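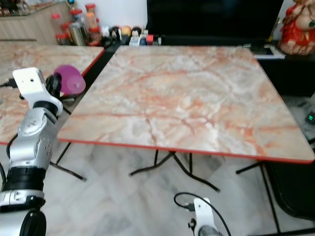
Gallery: Two-Arm Handling in a Furnished Room

Erkurix is a study of how a two-arm robot can handle small household items in a room that has not been cleared for it. The setup uses two folding tables and the furniture that is normally there. Our method, Warnent, trains on data from a head camera and a wrist camera together. It was run for 200 trials, with objects placed by hand before each one. Sigrún Ravn led the work. Page updated 21 February 2023.

A policy trained on the head view alone did well on large items and poorly on cups and balls. Adding the wrist view raised the success rate by 8 points. Most of the gain came in the last part of the reach, when the arm often blocks the head camera.
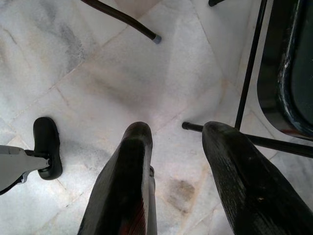
Wrist view: both gripper fingers, with furniture legs and marble floor tiles behind them.

Views like this one were kept in the training set. Removing them made the policy less steady near table edges. We used some 500 recorded reaches in all.
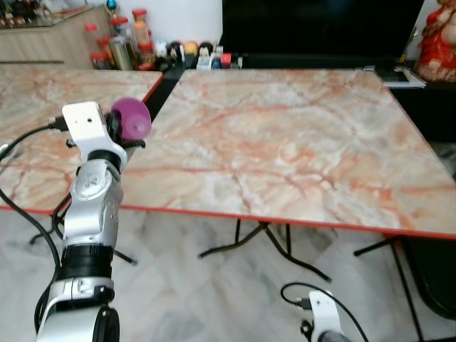

Head view: the gripper holding a ball by the near edge of the left table.

Results for the second room, Stornus, were added in September.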